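Keeping food dry in a small shop: notes for my talk
Storage session, second speaker, 14 minutes plus questions 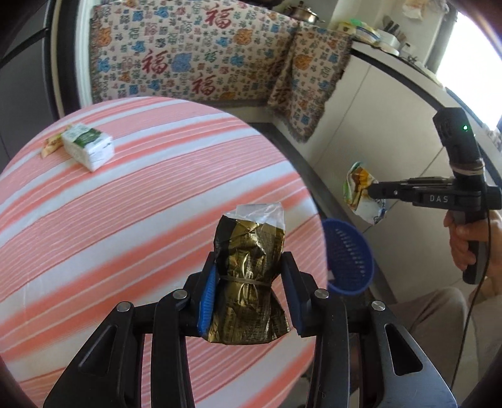
Slide 1. Good morning. Say thank you to the organizers, then start directly. I work in a shop in Girno that sells dry goods by weight: tea, coffee, beans, flour, spices, dried fruit. The shop has 80 square meters and the store room behind it has no window. My subject today is moisture, and what we changed after we lost too much stock in one summer.

(Speak slowly here. Last time I was finished with the introduction before the people at the back were sitting.)

Slide 2. The bad summer. In August the store room was warm and the air was heavy. We had to throw away 533 kilos of goods before the autumn. Most of it was flour and dried apricots. The spices did not look spoiled, but customers told us that the paprika had no smell anymore. For me this was worse than the flour, because we had sold it.

Ask the room: who measures the humidity in their store? Wait for the hands. In Kereck, when I gave a shorter version of this talk, only a few people raised them.

Slide 3. Where the moisture comes from. Three sources, in the order in which we found them.
First, the outer wall on the north side. We had put the shelves directly against it.
Second, the delivery door. It stayed open for the whole unloading, sometimes for an hour.
Third, ourselves. Every time we open a big sack to fill a small jar, the air in the sack is exchanged. With a popular product this happens many times in one day.

Do not stay too long on the wall. It is our wall and other people have other walls.

Slide 4. What we did first, and it was a mistake. We bought a large dehumidifier from Rácz. It did its work, the machine is fine. But we put it in the middle of the room and the goods in the corners stayed as before. Also we forgot to empty the tank over a holiday, and it switched itself off. If somebody asks about the price, I will answer after the session.

Slide 5. Smaller portions. This was the change that helped the most. We now divide a big sack on the day it arrives. The goods go into inner bags of a size that we sell in one week, and only one bag is open at a time. The others stay closed at the back. It takes more work in the morning of the delivery, and I will not hide this. My colleagues complained for the first month.

Slide 6. Closing the bags. Press the air out, fold the top two times, then close it. A clip or a band is good enough for beans and rice. For ground coffee and ground spices we use a heat sealer, also for small amounts. Write the date on the bag before you fill it – on a full bag the pen makes holes.

(Show the sample bags from the box under the table. Pass them to the left side first.)

Slide 7. Shelves and floor. Leave a hand's width between the wall and the goods. Nothing stands on the floor, also not for one night. We put the flour on the middle shelf, where we see it every day. Our old shelves came from a closed bakery in Sureck and they were too deep, so things were forgotten at the back. We cut them.

Slide 8. The result. The next summer was not much cooler. We threw away 80 kilos. I must be careful with this number, because we also ordered less dried fruit in that year, so part of the difference comes from there. The whole change did cost us 2861 euros, with the dehumidifier included. Without it, the sum would be much smaller.

Slide 9. If you have only one afternoon. Buy a simple humidity meter and hang it in the worst corner, not beside the door. Read it in the morning and in the evening and write the two values on paper. After two weeks you will know if you have a problem.

Questions. Probably they will ask about moths. Answer: smaller bags helped also there, but I have no numbers. If the question is about freezers, say that we do not have one and that the speaker after me knows more.

Collect the sample bags before leaving the room.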